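Teslow Table Tops - Gallery

Pale wood with a smooth matt finish

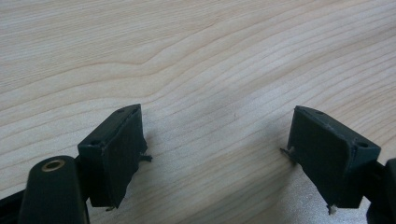

Photo: Stemico / Teslow workshop

A light blond surface with long, wavy grain. The lines bend into a V in one place and run closer together and slightly darker towards the right.

Teslow makes table tops and desk tops to order for homes and small offices. The gallery is updated each February, when the new boards come in from Ferreira.

Tops are supplied 252 cm long as standard, and we can cut them shorter at no extra charge. Please allow around 12 weeks for delivery.

Grain varies from board to board, so your top will not match the photo exactly. Samples can be seen at the Fovumero showroom from 10 am - please ring first if you need help with parking.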